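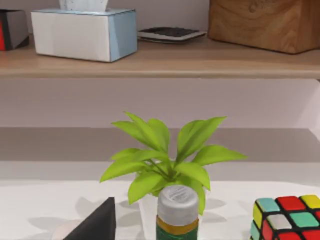

We are 11 weeks into collecting demos for the shelf-and-table set and the sim side finally pulled ahead of the real arm. Credit to Ngân Hứa, who rebuilt the reset script over a long weekend in February and got us down to a new layout every few seconds. The trick was to stop being tidy. Old layouts were one object on a bare table and the policy learned exactly that, one object on a bare table. Now we crowd it: the little bottle with the mustard band goes right up against the plant so the stems are behind it, Rubik's cube off to the right, tissue box and the other stuff up on the shelf where it just sits there being a distraction. Leaf shadows all over the tabletop too. Good. We want those.

Numbers, quick. 60 demos per layout is the target, 40 is the floor. Anything under 40 doesn't go in the training split, please stop asking. Four layouts are done and signed off, the rest are in the sheet.

Things that went wrong — the bottle mostly. Teleoperators coming in from above kept clipping leaves on the way down, and a few people started taking a wide sideways path every single time. Looks great on playback, terrible for variety. Yevhen Ivanyshyn went through the whole Sendville batch and tagged the copycat ones, so if your demos came back with a yellow tag thats why. Not a scolding. Just redo them with a different approach, and start the arm somewhere else.

Also please keep the fumbles. If you miss the grasp and recover, save it. If you miss and give up, save it to the failed folder, don't delete. We lost a good chunk of recoveries last month becuase people were cleaning up after themselves.

Real-arm sessions pick up again once Petell ships the replacement cable. Until then the rig at Dranness is for calibration only, mornings, ask first.

Next up is lighting. Ngân wants the wall color and the lamp angle randomized per episode, I want to finish the bottle layouts before we touch anything. We'll probably do both badly at once. Sign-up for teleop slots is in the usual place, the 4 pm ones go fast.

Filed under: Data Collection, Lab Notes
7 shares
3 comments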